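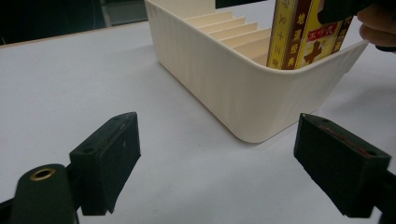
Figure 1. Ribbed organizer box on a white tabletop, with one tall carton standing in the right-hand section.

Section 4. Loading the Stepped Organizer

Read this section before you put anything in the box. The leaflet that ships with the Predetti organizer says it will "hold everything at a glance." It won't. It holds flat things well, tall things fairly well, and small round things badly.

The instructions below were revised by Natalina Valentini for the Grelside supply room and replace the single page issued earlier. Last revised February 26, 2020.

4.1 Before you start

You will need:
- the organizer, empty
- a damp cloth and a dry one
- the items you plan to store, all of them, out on the table
- a ruler, if you don't trust your eye

Note: Do not sort items inside the box. People try this because it looks faster. Sort on the table.

4.2 Placing the box

1. Wipe the tabletop and let it dry.
2. Set the box down with the low end of the steps toward you and the high end toward the back. Loaded the other way, the tall dividers hide everything behind them, and the steps are wasted.
3. Leave 10 inches clear in front for your hand. The leaflet says less is fine. Try it with a full box and decide for yourself.
4. Press lightly on each corner. If the box rocks, check for crumbs or grit underneath before you blame the box.

4.3 Filling the stepped slots

The thin dividers are for flat goods: envelopes, cards, folded instruction sheets, sample packets. They are not made to be wedged apart.

1. Start at the back with your tallest flat items.
2. Work forward one slot at a time, dropping in height as the steps drop.
3. Stop filling a slot when an item no longer slides out with two fingers. The claim of 25 cards per slot assumes very thin cards. We have never reached it with ours.
4. Leave the front slot for whatever you use most.

CAUTION: Do not bend a divider to make room for a thick packet. Move the packet to the open section instead.

4.4 Standing a tall carton

Upright cartons go in the right-hand section, as in Figure 1.

1. Close the carton flaps fully, top and bottom. A half-open bottom flap will tip it.
2. Lower the carton straight down. Do not slide it in over the wall.
3. Turn the printed face so it can be read from your usual seat.
4. Nudge the carton with one finger. If it leans, fill the gap beside it with folded card.

Note: One tall carton is sensible. Two can be made to fit if they are narrow, but you will pull both out every time you want one.

CAUTION: Do not lift the organizer by a carton standing in it. Use both hands under the base.

4.5 Labels

The outer walls are ribbed, and ordinary paper labels grip the ridges poorly. The Amarasinghe labels we were told would stick to anything began to curl within the week. Put your labels on the goods, or on a card tucked into the front slot. If you insist on the outside, use wide tape and expect to replace it.

4.6 Cleaning

1. Empty the box completely.
2. Wipe the walls in the direction of the ribs — wiping across them only pushes dust into the grooves.
3. Run a dry cloth down between the dividers.
4. Leave the box open until no moisture remains, then reload from the back.

Do not use scouring powder. A pale box shows stains, and it shows scratches too.

4.7 If something is wrong

Items slump forward: the slot is too empty. Add a stiff card behind them.

Items stick: the slot is too full. See 4.3, step 3.

The box slides when you reach in: put a thin rubber mat under it. The Stollivwood mat, stock number 142, works. So does a piece of shelf liner, and it costs less.

You still can't find anything: take out what you haven't used since the last cleaning. A second organizer may help, but try this first.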